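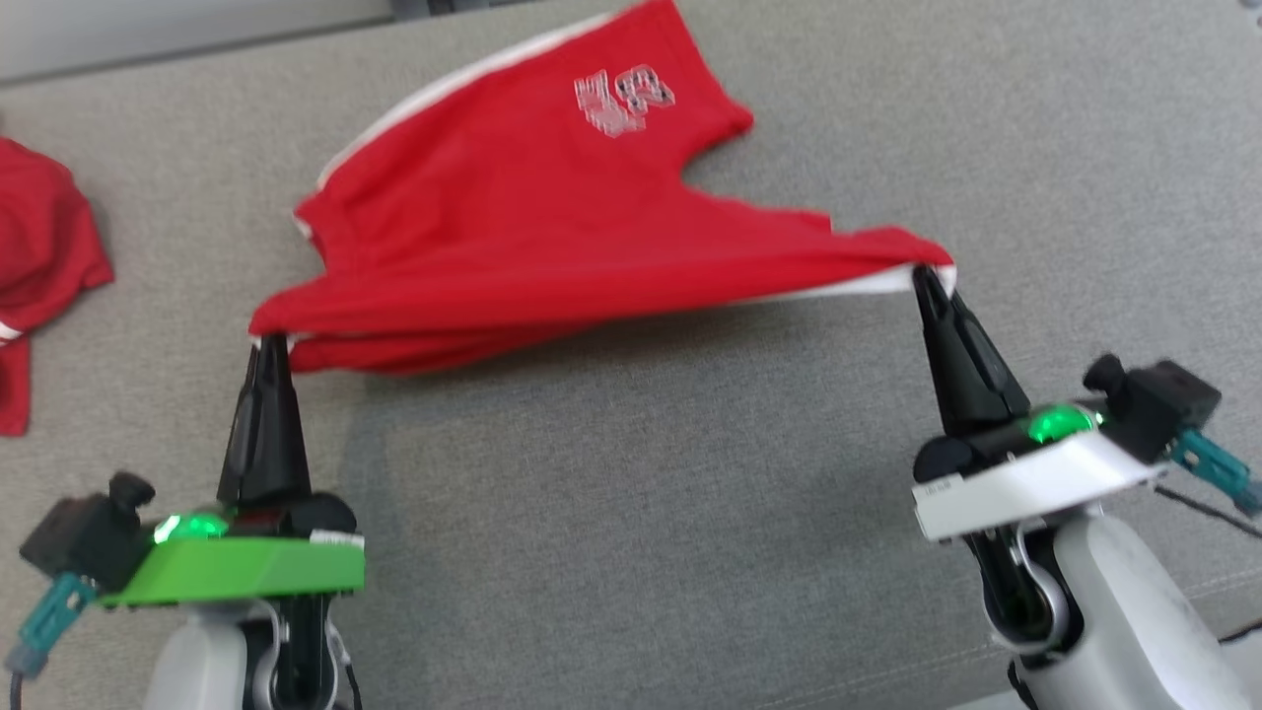
Pei-shan Hsueh reckons shorts are the worst thing in the whole basket, worse than fitted sheets, becuase a sheet at least stays where you put it and shorts just slither. Fair point. She also irons hers. Not doing that.

6 min read

Folding sports kit, then. Shorts mostly, shirts a bit, socks hardly at all. Written between two loads so forgive the state of it.

Before you fold

Get it out of the machine quickly. Shiny kit creases if it sits in a wet lump and then you're stuck with the creases till the next wash. Shake each pair hard, twice, holding the waistband. Pockets out. Drawstring out too, and tie it in a loose bow before it goes anywhere near the drum – I lost one up inside the waistband in June and it took a safety pin and most of a radio play to get it back.

Dry means dry. Waistband is always last. Pinch the elastic, if it feels cool leave it another hour. Damp elastic in a shut drawer smells of pond.

Where to fold

Somewhere with a bit of grip. Polished table is hopeless, everything slides off. Sofa cushion is good, padded bench is good, bed is fine if you don't mind bending. Ironing board too narrow for adult shorts, all right for children's.

If there's a cat, shut the door.

The shorts themselves

Hold one long edge, a corner in each hand. Pull till it's straight. Most people skip this bit and then wonder why the fold comes out like a samosa. Straight edge first, everything else follows.

Lay it down away from you, let go of nothing until the far side is flat. Smooth from the middle outwards with the side of your hand. Then:

Leg over leg, so the side seams sit on top of each other.
The pointy bit at the crotch sticks out – tuck it in, makes a rectangle.
Hem up to waistband.
Once more if the drawer is shallow.

Slippery ones I roll after the first fold. Start at the hem, roll tight, waistband on the outside. The elastic grips a bit and it holds. Not for ever but long enough.

Printed numbers and badges

Don't fold across a number if you can help it. Printed ones crack along the line, once they've cracked that's that. Work out where the number is before you start. On a leg, fold so the number ends up flat on the outside, then you can see whose it is without pulling the pile apart. On a shirt back, fold the sides in behind and keep the join off the print.

Wash inside out. Never iron straight on a print, put a tea towel over or leave it alone. Tumble dryer on low or not at all, check the label, I'm not your mother.

Red things

Wash red on its own the first few times. Then with other darks. White trim is the awkward part, it goes pink if you leave the thing sitting wet, so no soaking, no leaving it in the drum overnight. Cold rinse, out, hung up by the waistband. If the trim has gone pink already try washing again straight away before it dries. After its dried you have less chance. No bleach on it, the red will go and then you've got two problems.

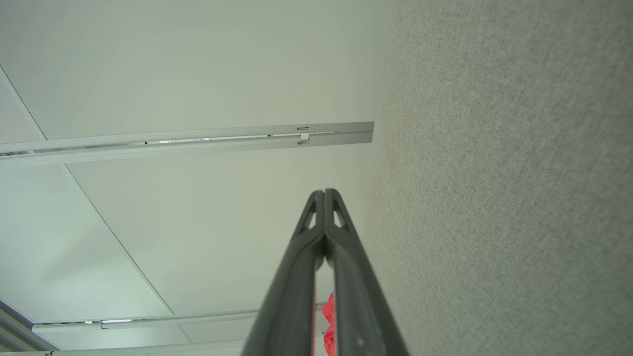 Bright red. Easy to spot, even scrunched up.

Putting away

I file kit upright in the drawer, folded edge up, like records. Ours is a drawer from Demunville that was never meant for clothes, 33 cm deep, and the shorts stand up in it nicely if they get that last fold. Piles are no good. Someone always wants the bottom pair.

Kit that belongs together goes together. Shirt flat, shorts on top, socks in the middle, roll the lot. One bundle, straight in the bag, no hunting about at the front door. Leckie make a mesh bag I like for this, a pillowcase does the same job.

Team wash

If it's your turn for the team bag, bad luck. Sort by number on the bed before anything gets folded, not after. Mark missing ones on a bit of paper and put the paper IN the bag. Small loads – the cheap shiny stuff tangles if you pack the drum. I did 70 bits of kit in one afternoon once and I'd spread it over two days now.

Odds and ends

Grass stain: cold water and a bit of washing up liquid, rub, leave ten minutes, wash as normal.
Mud: let it dry first, brush off outside.
Fabric softener: no. Makes sports stuff hold on to the smell.
Smell that won't shift: white vinegar in the drawer of the machine, half a cup, no softener with it.
Loose thread on trim: snip it, don't pull.

Socks next time, when the second load's out.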